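Garage sale, do I price everything or just let people make offers?

milsteadmum
Posted November 2024

Hi all, first garage sale coming up at our place in Milstead and I'm in a bit of a flap over pricing. Furniture I can handle, it's the small stuff doing my head in: kitchen things, play food, paperbacks, a million coat hangers. 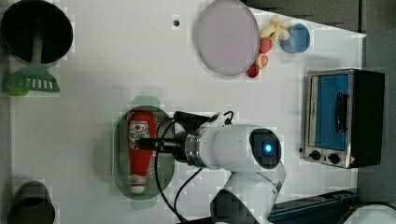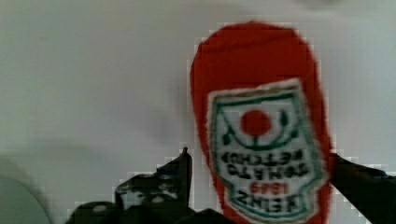
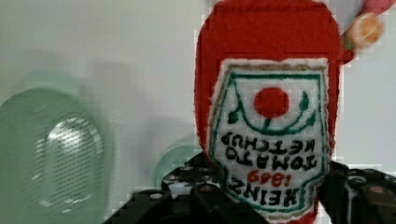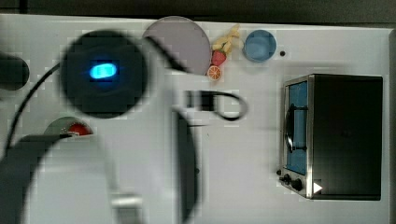

Pot, plate and toy fruit in the first one, ketchup bottle in the second and third

Do I put a sticker on every single thing? My neighbour reckons stickers scare people off and everyone haggles anyway. I've also got a Konura sewing machine I'd like $50 for and I really don't want to be talked down to $5 at seven in the morning!

hangerqueen
Don't sticker everything, you'll go mad. I did 40 little labels last time and half of them had blown off by breakfast. Tubs are the way to go: a $2 tub for the small stuff, a freebie tub out by the footpath, and proper tags only on things you care about (so your sewing machine, obviously). Write the price in thick texta, and if it runs, pop a sample of stitching next to it. Mine sold to the first person who asked if it worked.

Oh, and get your float the day before. Coins! Somebody always turns up with a $50 note for a paperback.

dazza_collet
just make offers. worked for me

ferna_flats
Can't agree with the one above, sorry. I'm a shy buyer and if there's no price I walk off. Put $60 on the machine and let them feel clever getting it for 50. Check whether your council wants to know about signs on power poles too, ours got very huffy last March.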